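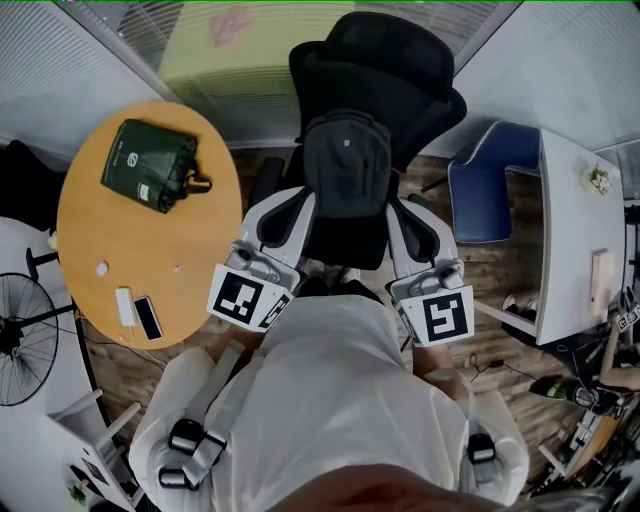 Treromness Mesh Office Chair, High Back with Headrest

Sold by Drudex
Item 566
Color: Black

Hi, Boglárka Orbán here. I pick the chairs for Drudex and I write these pages too, so if something reads like one person rambling about office furniture, well, it is. I've been sitting in the Treromness since September and I wanted to tell you what it's like to live with before you get into the numbers.

The back is tall. I'm not a small person and it comes up past my shoulders with room to spare, then the curved headrest takes over. It's all black mesh, so you get some air behind you, and when you lean into it there's a bit of give but you don't sink. My old chair was padded all the way up and by mid-afternoon in summer my shirt was glued to it. I do not miss that chair!

The armrests are black and padded, soft enough that I can park my elbows there through a long phone call. I had hard plastic ones before this (same chair, same summer) and I used to fold up a dish towel and put it on the left one. The towel is back in the kitchen now.

I'll admit something about the backrest. Half the time mine has a backpack leaning on it. I come in, I drop the bag on the seat, it tips back against the mesh, and there it stays until I need to sit down. A tall back is great for this. Same goes for a jacket, although if you hang a heavy coat over the headrest you'll want to take it off before you lean back, or the collar bunches up right behind your neck.

People ask me about wood floors a lot. Mine has a warm brown wood pattern and I roll across it all day without a mat. I do sweep under the chair now and then, hair and grit get into any caster if you let them. If you have deep carpet, ask me first and I'll tell you about the Nokier casters, which are bigger and swap in with a good firm tug. They're sold separately.

What else? I like it next to a round table. I know, most people buy an office chair for a desk, but I've got a round wooden one with a light top where I put my phone and charger and whatever bag I came in with, and I swing over to it when I want to eat lunch or sort the mail. You don't get corners poking you in the thigh when you turn. If your table is on the low side, measure under the top before you order, as the armrests may not slide all the way in.

Putting it together

It took me 15 minutes with a cup of coffee going. The hex key is in the box, taped inside the lid of the small carton (everyone misses it, check there before you write to me). Put the armrests on loosely, then the back, then go around and tighten everything. The headrest goes on last. Have somebody hold the back upright while you start the first bolt if you can. I did it alone with my knee and said a few words I won't repeat on a product page.

After a week or so of sitting, give the bolts one more turn.

Cleaning

Vacuum the mesh with the brush attachment. For spills, a damp cloth and a drop of dish soap, and let it dry before you sit. Please don't use bleach on it. The armrest pads wipe down with the same cloth.

How it compares

We also carry the Hou, which has a shorter back and no headrest. If you sit very upright and get up a lot, look at that one, it's cheaper and it tucks away better in a small room. I go for the Treromness because I lean back to read and I want something behind my head when I do. Two people in our office tried both for a month and they split one each, so there you go.

The details

Back: black mesh, high
Headrest: curved
Armrests: padded, black
In the box: chair parts, bolts, hex key, instruction sheet
Warranty: 3 years on parts
Returns: 100 days, keep the carton if you've got a closet for it

Shipping

It comes in one big carton with the small one inside. The driver will bring it to your door but not up the stairs, so if you're on an upper floor open it downstairs and carry the pieces up in a couple of trips. Much easier on the back!

Questions about fit, floors or spare parts come straight to me through the contact form. Put the item number in the subject line and tell me how tall you are and what you'll be sitting at.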